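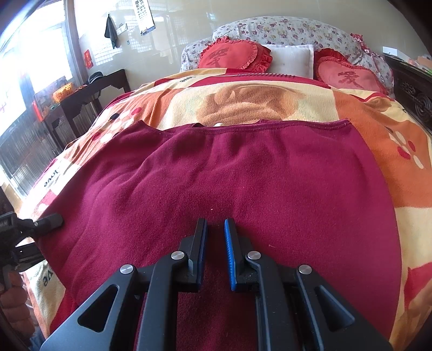 **Estela Barrientos**
Independent researcher, household textiles and everyday laundry
Draft of 24 May 2018

## 4. Clothes that are neither clean nor dirty

I went into the diaries expecting to write about washing machines. I had a whole outline! Load sizes, water temperature, who separates lights from darks and who gave that up years ago. Then I started reading, and what people in Skernbridge wanted to write about was the stuff that never made it to the machine: the sweater you had on for two hours, the jeans from yesterday, the cardigan that goes to work in a bag and comes home in the same bag without being worn at all.

I'll call these in-between clothes. Other writers have called them "semi-worn" or "resting" garments, and I have no quarrel with either, but "in-between" is the word that kept turning up in the diaries, so I'm sticking with it.

### 4.1 What the diaries say

The Truka diary (see Section 3 for how it was set up) gave us 3779 entries over the study period. Of those, 589 mention at least one garment that had been worn and was going to be worn again before its next wash. I coded them twice, with a gap between the two rounds, and the cases I changed my mind on were nearly all about pajamas. Are pajamas in-between by nature? I went back and forth, and in the end I left them out unless the writer made a point of it. A reader who would rather have them in can work from the second column of Appendix B.

A typical entry is short. "Gray hoodie, wore to store, back on the hook." "Put the blue one on the bed, will want it tonight." A few run on for a page, and those are the ones I've leaned on here, which does mean that the chattier diarists get more say than the quiet ones. I don't have a good fix for that.

What struck me first is how rarely anybody uses smell as the test, or at least writes it down. They talk about where the garment has been. A sweatshirt worn around the house is fine for days. The same sweatshirt worn on the bus, for less time, goes straight in the hamper. One diarist in the Yakubu apartments kept a separate set of rules for restaurants ("anything with a fryer") and for her sister's house, where there are cats. Weather comes into it too, with rain being treated as a kind of dirt by some and as a kind of free rinse by at least one person, whom I would love to have interviewed for longer.

### 4.2 Where they go

The chair is real. I say this because two early readers of this section told me the bedroom chair was a cliché and I should drop it, and I can't, it's all over the data. But the bed matters more than I'd guessed. During the day, a made bed is the biggest clear surface most of our households have, and it gets used as one: for folding, for laying out tomorrow's outfit, for deciding. People put a sweater down on the bedspread and look at it for a bit. Then at night everything on it has to go somewhere, and that's when the real sorting happens.

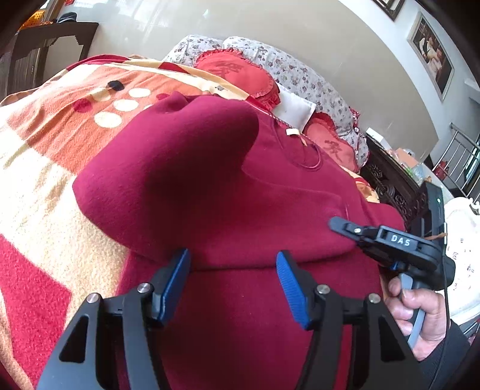 *Figure 1. Knit sweater on a fleece blanket with an orange, red and cream print.*

So the bed forces a choice once a day, and the chair doesn't. You can see it in the time stamps. Entries about moving in-between clothes off the bed bunch up late in the evening, and they have a tired sort of tone ("just threw it all on the dresser"). Entries about the chair are scattered any old way, and a lot of them are apologetic. I didn't ask for apologies. The prompt only said "Tell us about anything you wore today that you might wear again," and still people wrote "I know, I know" and "don't judge me."

Hooks did better than either one, in the sense that people with hooks wrote about their in-between clothes with no guilt at all. A garment on a hook seems to have been put away. A garment on a chair has only been put down. We had households with both, and the same person would describe the same sweater in two quite different moods depending on where it had ended up. I did wonder if this was simply a matter of tidier people owning more hooks, and it may be. The home visits in October weren't designed to settle it, and with 10 homes visited I wouldn't want to try.

### 4.3 Knits and fleece

Fabric deserves its own few paragraphs. Knit tops and fleecy things make up most of the in-between pile, well ahead of jeans, which surprised me (I'm a jeans person). Shirts with collars hardly show up. People gave several reasons for this, and they don't always agree. Some said washing wears out a good sweater, and they'd rather not. Some said it takes too long to dry, especially in the apartments where the only line is over the tub. Others said that a sweater goes on over something else, so it's the something else that gets dirty.

The drying problem came up again when I spoke with regulars at Urkik, the coin laundry on the hill. A dryer there runs on its own timer and you pay for the whole cycle, so a single sweatshirt is an expensive thing to dry. People wait until there's enough to fill the drum. Meanwhile the sweatshirt gets worn again, and again, and it isn't clear that anyone would call this a decision.

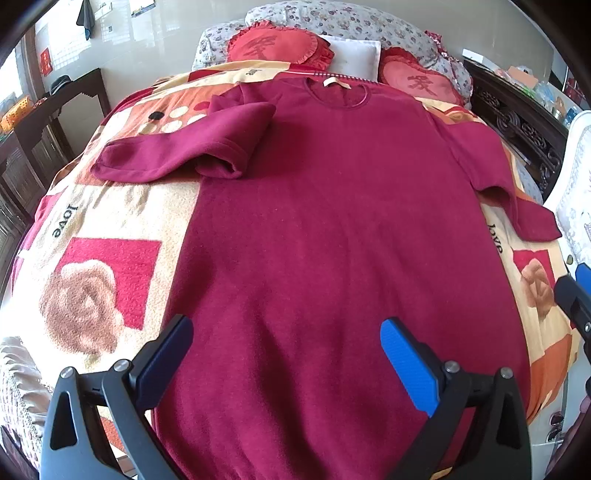
Waiting is a big part of all this, and I think the earlier work undersells it. We tend to write about laundry as a string of choices, each with a person behind it who weighs things up. My diarists mostly weren't weighing anything up. They were waiting for a full load, for a free machine, for a dry day, for a partner to get home with the detergent. In-between clothes are what you wear while you wait. Nine of the diarists kept going after the study closed and sent me their extra entries, and in those the waiting is even plainer, maybe since I'd stopped prompting them and they'd settled into their own way of telling it.

Blankets and throws sit oddly in this picture. They behave like in-between clothes (used daily, washed now and then, moved from bed to couch and back) but the diarists didn't describe them in that way, and hardly anyone felt bad about leaving one unwashed. I had no code for them in the first round. By the second I'd added one, and it's thin, mostly winter entries and mostly from homes with kids.

### 4.4 A note on folding

One last thing before I get to the interviews. I had assumed that folding marks a garment as clean. You wash it, you dry it, you fold it, done. But plenty of entries have people folding things they've worn, sometimes quite carefully, sleeves in and everything, and setting them on top of the dresser. Several wrote that they fold worn things differently from washed ones, in half instead of in thirds, so they can tell them apart later. Their families did not always know this. I come back to the arguments it caused in Section 5, where the interview material is a lot richer than anything I could pull from the diaries.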